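Juillet, 14 h – simu Oteck, suite

Bon, la pince refait des siennes ! Sur la série des 12 prises de ce matin, 3 ont fini en défaut d'effort : la consigne reste bloquée à sa dernière valeur et les doigts continuent de serrer alors que le contact est déjà détecté. J'ai relancé avec la poire, pas à 600 Hz, rien changé d'autre.

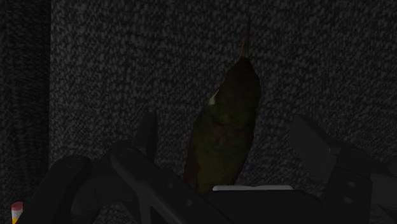

Ieuan Sayce trouve que je cherche trop loin, et que le seuil de contact n'est sans doute jamais relu après un arrêt d'urgence. Il voudrait qu'on coupe tout transfert vers le vrai bras tant que ce n'est pas réglé.

D'accord pour la coupure – je l'ai faite. Le log 636 est à reprendre depuis le début, côté réinitialisation.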